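Wovis – questions and answers

Wovis buys and sells second-hand board games, card games and jigsaws by post from Bradcombe. These are the questions that come up most in our inbox. If yours isn't among them, write to us using the contact form and Hamish Nisbet or one of the rest of us will reply.

Last updated Sun 16 March

BUYING

Are all the games complete?

All games are sold as complete unless the listing says otherwise. We check the contents against the list in the rulebook, or against the publisher's list if the rulebook is missing. Where a game has spare parts that don't affect play, such as blank cards or an extra pawn, we don't treat their absence as a fault, but we do mention it.

Games with something missing go in the Incomplete section at a lower price. The listing names the missing parts. People buy these to mend a copy they already own, so please read the listing before you order. We can't take back an incomplete game for being incomplete.

What do the condition grades mean?

As new: opened, but no signs of play that we can find. Cards may still be wrapped.

Good: played and looked after. The box may have light wear at the corners.

Fair: plainly used. Expect scuffs, faded box sides, a mended corner or a name written inside the lid. Everything in the game still works.

Worn: torn, stained or badly rubbed somewhere. The listing will say where.

We grade the box and the contents separately for anything published before the bar code came in. Collectors asked for this and it has cut down the number of returns.

Do you check jigsaws?

Jigsaws of up to 300 pieces are made up on a table before they are listed. Larger ones, including the standard 1,000, are counted by weight and sold as "not made up". If you buy a jigsaw marked "not made up" and find a piece missing, tell us and we will refund the price of the puzzle. You don't need to send it back. We may ask for a photo of the gap.

Please don't send us single missing pieces you have found down the sofa. We have no way of matching them to the puzzle's new owner.

Can you put a game aside for me?

Yes, for 2 days. Write to us with the listing number and your name. After that it goes back on sale. We don't hold games over Christmas.

I want a game that isn't on the site. Can you find it?

You can add it to your wants list once you have an account. You'll get an email when a copy comes in. The email goes to everyone who wants that game at the same moment, and the first to pay gets it. We don't hunt for particular titles on request.

Do you sell parts on their own?

A few. Dice, wooden cubes, sand timers and plain pawns are in the Bits section, sold by the handful. We also break up incomplete games when we have two or more copies and can make a full one out of them. What is left over goes into Bits, sorted by title. Foreign-language cards are listed under the language first and the title second.

Which edition am I getting?

The year and publisher are in the listing. If we can't find a year we leave the line blank. Rules can change a good deal between editions, particularly in war games and railway games, so check that an expansion fits the edition you have. Njål Skjelbred keeps a short table of the ones that cause trouble and it is linked at the foot of each railway listing.

SELLING TO US

How do I sell my games?

Fill in the selling form with the titles, the publishers if you know them, and a line on the condition. We reply with a price for each game. If you are happy with the total, we send you a label and you pack the box. Once we've checked the contents we pay by bank transfer or in shop credit. Credit is worth more than cash, and the form shows both sums.

A price stands for 7 days. If your parcel reaches the carrier after that, we may have to price it again.

How should I pack them?

Use a strong carton with no more than a finger's width of space around the games. Lay the games flat, heaviest at the bottom. Put a sheet of card between boxes if the lids are glossy. Loose parts should be bagged, and decks held with a paper band. Rubber bands dent the edges of cards and over time they melt onto them, so please take them off.

Don't tape the game box itself. Tape lifts the print when it is removed and a Good box becomes a Fair one. A loop of string or a wide strip of paper holds a lid down just as well.

Fill any space at the top of the carton with crumpled paper. We'd ask you not to use shredded paper, as it gets into everything and has to be picked out of the card trays. 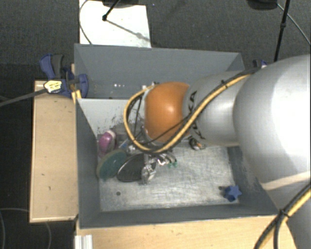
Caoimhe Buckley wrote in to say that clothes work better than paper. She wraps each game in an old pillowcase, ties the corners and asks for the pillowcases to be put in with her next order. She has sold to us this way for years, and not one lid has split. "The other thing I'd tell people," she added, "is to photograph the inside of the tray before you close it up. I once had a query over a missing scoring pad and could answer it in a minute."

We're glad to pass that on, and we do send pillowcases back if there is an order to put them in with. If there isn't, we keep them for a month.

Which games don't you buy?

Quiz games with dated questions, games that need a working video or DVD player, magnetic travel sets with missing magnets, and anything promoted with a cereal. We also turn down games that smell of smoke or damp. Smoke in particular never comes out of cardboard and it spreads to whatever is shelved beside it.

Homemade copies and printed-out versions of published games can't be sold here, however nicely they've been done.

What if you disagree with me about the condition?

We write to you with photos and a new price. You can take it, or have the game back. Return postage is free the first time this happens. If it happens again we charge the carrier's rate.

Eskil Skjelbred does most of the grading and will explain a grade if asked. He won't usually change it.

Do you buy whole collections?

Yes. For a collection too big to post, we can arrange to visit if you are within reasonable driving distance of Bradcombe. Send us a list, or clear photos of the shelves with the spines showing. There's no need to sort anything first. If you are clearing a house for a relative, say so in the message and we'll work round your dates.

POSTAGE

What does postage cost?

The cost is worked out by weight and shown in the basket before you pay. Two small games often cost no more to send than one. If you order again before the first parcel has gone, we can put them together and refund the difference, but you do have to ask.

When will my order go out?

Orders are packed on weekdays. Anything paid for by noon normally leaves the same day. In December it can take longer, and there is a notice on the front page when it does.

My parcel arrived damaged. What now?

Keep all the packing and take photos of the outside of the parcel, the inside and the game. Send them to us within a week of delivery. The carrier won't accept a claim without a picture of the label, so make sure that's one of them. We will offer a refund, or part of one if you'd like to keep the game.

Do you post abroad?

To most of Europe, yes. Customs charges are for the buyer to pay and we can't tell you in advance what they will be. Unai Gallardo answers letters in Spanish and Basque.

RETURNS

Can I send a game back if I don't like it?

Yes, if you tell us within 14 days of getting it. The game should be in the state it was in when it reached you. Reading the rules and setting it up once is fine. Writing on the score pad or tearing open a sealed envelope is not. You pay the postage back to us.

I opened a sealed game and it had parts missing from the factory.

Try the publisher first. Most will send replacement parts for a game still in print, and they are quicker than we are. If they won't help, write to us and we'll take the game back.

ACCOUNTS AND CREDIT

Does shop credit run out?

No. It stays on your account until you spend it. It can be moved to another person's account but not changed into cash.

Can I buy a gift voucher?

Yes, in any whole number of pounds. Vouchers come by email, or on a printed card if you choose that in the basket. Printed cards are posted in a plain envelope.

How do I close my account?

Write to us from the email address on the account. Any credit left on it should be spent or moved first. We keep order records for as long as the tax office requires and delete the rest.

Can I visit?

We aren't a shop and there is no counter. You can collect an order from the side door in Bradcombe if you choose "collect" when you pay and wait for the email telling you it's ready. Ring the lower bell, as the upper one belongs to the flat.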